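Chapter 5
Hanging a Small Exhibition

Visitors rarely notice how a show is hung. They notice when a label is too low to read or when two paintings fight each other across a corner. This chapter covers the work done between the day the checklist is final and the day the doors open. It assumes you have read Chapter 4 and have a checklist with the size of every framed work.

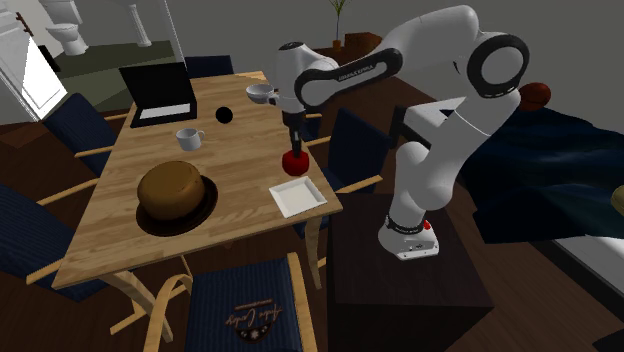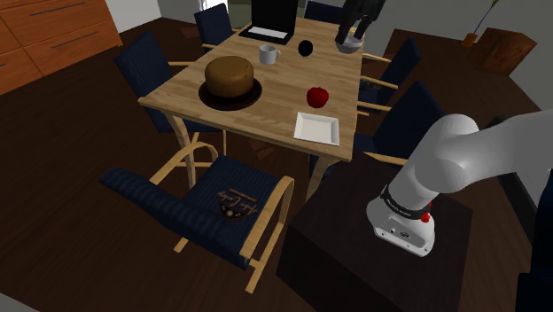 What is a centerline?

A centerline is a level line, marked lightly on the wall or held with string, that passes through the middle height of every work in a row. Frames of different sizes look settled when their centers agree, even though their top edges do not.

Most galleries choose one centerline and keep it for the whole building. At the Bodonside gallery it is 56 inches from the floor, a little lower than many museums use, and it was chosen with school groups in mind. Whatever height you pick, write it on the first page of the installation file.

5.1 The floor plan

Begin with a scale drawing of each wall. Mark doors, outlets, vents, thermostats, and any place where the wall will not take a nail. Then cut paper shapes to the same scale, one for each framed work, and move them around the drawing. Include the frame in the measurement. A small portrait in a wide frame can take up twice the wall you planned for it.

The case study in this chapter is Girnico, a show of 14 portraits by the painter Araceli Figueroa, which opened on December 2, 2020. The curator, Bit-na Kwak, first arranged the portraits by date. On paper this put the five largest works side by side on the north wall and left the east wall nearly bare. She changed to an order based on the sitters' families, and the large works spread out across both walls. Her two plans are printed at the end of the chapter. Compare them before you try Exercise 2.

5.2 Spacing

To space works evenly, add the widths of all the frames on a wall and subtract the total from the width of the wall. Divide what is left by the number of works plus one. The result is the gap between frames and also the gap at each end.

For example, a wall is 200 inches wide and holds three works with a combined width of 80 inches. The space left over is 120 inches. Divided by four, it gives a gap of 30 inches.

Equal gaps are a starting point. A pair of portraits painted as companions should hang closer together than their neighbors. A work with a long wall text needs extra room on the label side, or readers will stand in front of the next painting.

5.3 Finding the nail

Measure the height of the frame and divide by two. Next, pull the hanging wire up at its center until it is tight and measure from that point to the top of the frame. Subtract the second number from the first and add the result to the centerline height. Place the bottom of the hook at that point. Check the figure a second time before you pick up the hammer.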